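Chapter 4
Bins, Floors and Walls: What a Container Does to Its Contents
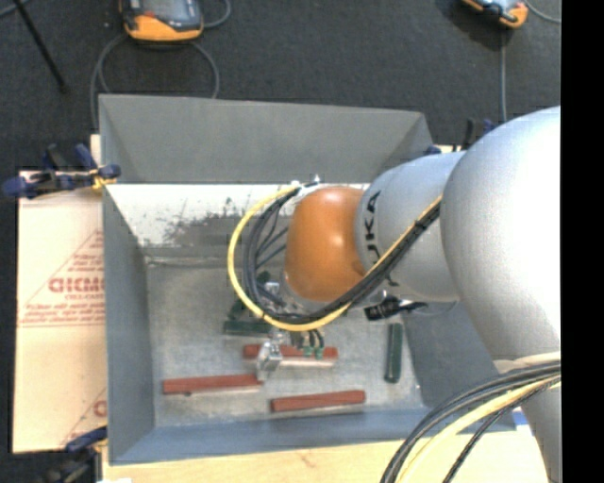
Figure 4.1 A large grey bin with sloping sides, seen from above. Note the scuffed strip below the far wall and the worn floor.

Storage manuals like to say that a bin is a neutral thing. Goods go in, goods come out, and the bin has no say in the matter. Readers who have had to empty one may doubt this, and this chapter takes their side.

Consider the slope of the walls. Sales literature claims that sloping sides bring the contents towards the middle, where they are easy to reach. Perhaps they do, for round and heavy items. Flat packets are another matter, and we have yet to see a convincing trial with mixed stock. The Osero survey, quoted in nearly every catalogue, covered 1,637 picks from 22 bins and found sloping walls quicker to empty. It used one size of carton throughout. What that tells us about a bin full of odd shapes is far from clear.

Wear is treated just as loosely. Scratches and scuffs are often read as a record of use – the more marks, the busier the bin. Yet a mark shows only that something touched the surface. It gives no date, and it cannot tell a hundred light knocks from one bad drag. When the Strobel warehouse graded 104 bins by eye, 2 inspectors working apart disagreed on over a third of them.

Section 4.1 looks at wall angle and reach. Section 4.2 deals with floors, and asks whether a smooth one is worth paying for. Section 4.3 returns to wear, using the Tedon grading sheet, which has faults of its own.

Before reading on, write down how you would decide that a bin needed replacing. Keep the note for the exercise at the end of Section 4.3.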